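Filed under: Mailing list archive > Hardware > Grippers and end effectors

Re: Finger choice for flat, glossy parts

Members of the list are thanked for their responses. The Skokerik laboratory wishes to reply to the following point from Fekden:

> We tested the Sandu fingers on one arm only and lost
> our grip on thin items too often to recommend them.
> Has any group compared them on two arms, with a
> handover? We would also like to know which
> controller was used.

The comparison was carried out in January on our two-arm station, with smartphones as the test parts. Both arms ran from a single Mullico controller. Each finger set was given 80 handovers, with the gripping force held at 14 newtons throughout.

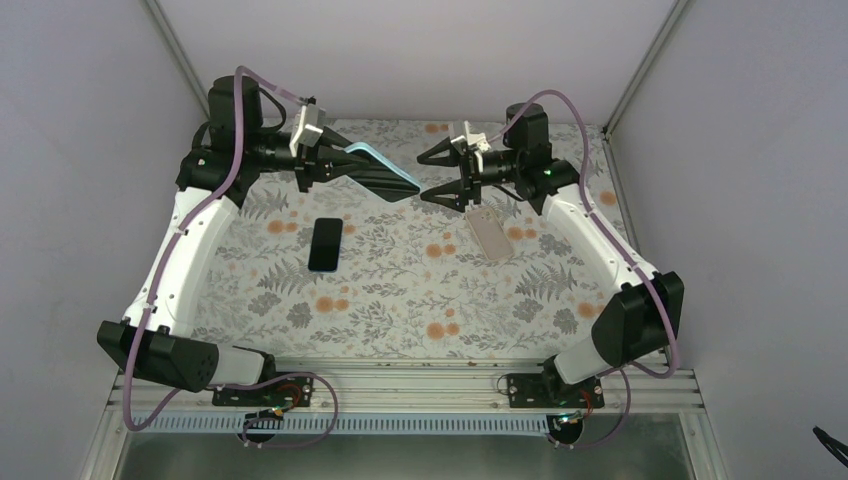

Handover test: phone held by the left gripper, right gripper open.

The Sandu fingers performed adequately when the phone was taken by its short end. Results were poorer when the receiving gripper approached at a steep angle, and 5 handovers were stopped by the operator. Our standard fingers required fewer stops but left less room for the second gripper to close.
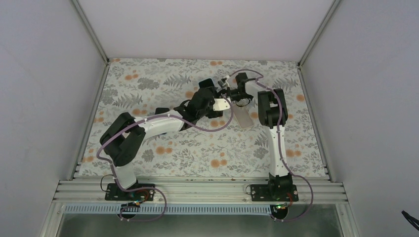
Cable routing also deserves attention. When both wrists work close together, a generous loop is needed at each one, and the path planner does not take that loop into account. We have therefore lowered the wrist speed limit for all two-arm work.

Groups wishing to repeat the test may request the controller settings through this list. The log contains over 2000 entries and will be sent in two parts.

Skokerik laboratory, gripper testing

Comments (3)

Were the phones in cases? Ours slip far more without one.

Please post the approach angles with the log.

We see the same cable problem at our site. Shorter loops pulled on the connector, so we went back to long ones.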